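Indthorpe Textile Reuse Scheme to Open in Rulham and Nakton This March

Residents of Rulham and Nakton will be able to hand in unwanted clothing and household linen closer to home from March, when the Indthorpe Textile Reuse Scheme extends its collection service to both towns.

The scheme, which began in Indthorpe, accepts clothes, bedding, towels and curtains in any condition. Items fit to be worn again are passed to local charities and school clothing banks. The remainder is sorted by fibre and sent for recycling into padding, wiping cloths and yarn.

Under the new arrangements, 11 collection points will open in Rulham and Nakton, bringing the total across the district to 26. The points will be placed at libraries, leisure centres and the larger car parks. Each will be emptied every weekday morning before 9am.

Malathi Namboodiri, Director of the scheme, said: "Demand from Rulham and Nakton has been clear for a long time, and many households there have been driving to Indthorpe with bags of clothing. We are pleased to be able to offer them the same service on their own doorstep. I would like to thank the parish councils for their patience while sites were agreed."

The extension has been made possible by a two-year grant from the Ki Foundation, which supports waste reduction projects in small towns. The grant will meet the cost of the new collection points, a second van and 16 hours a week of additional sorting time at the Indthorpe depot.

Ok-hee Joo, Grants Manager at the Ki Foundation, said: "The application set out plainly what would be collected, where it would go and what it would cost. We look forward to receiving the first year's results."

Knitwear will have a separate collection under the extended service. Wool and wool-blend garments are easily spoiled when packed with damp or soiled items, and the depot has asked residents to place them in a tied bag marked "knitwear". Garments with small holes or missing buttons are welcome and will be offered to the mending group led by Ifigeneia Mitsotakis-Vlachou, which meets at Rulham Library. Places at the group are free but must be booked.

The scheme cannot accept duvets, pillows, carpet or single shoes.

A leaflet giving the address of every collection point will be delivered to homes in Rulham and Nakton before the service starts. Large-print copies may be requested from the depot. Residents preparing items for the knitwear collection are asked to check pockets, remove brooches and badges, and fold each garment before bagging it.

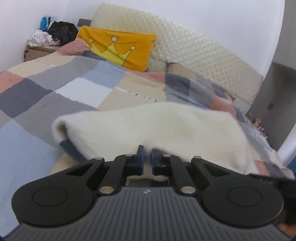
Notes to Editors

1. The Indthorpe Textile Reuse Scheme is a not-for-profit body governed by a board of local trustees.

2. Interviews with Malathi Namboodiri may be arranged through Joon-young Tak, Communications Officer, at the Indthorpe depot.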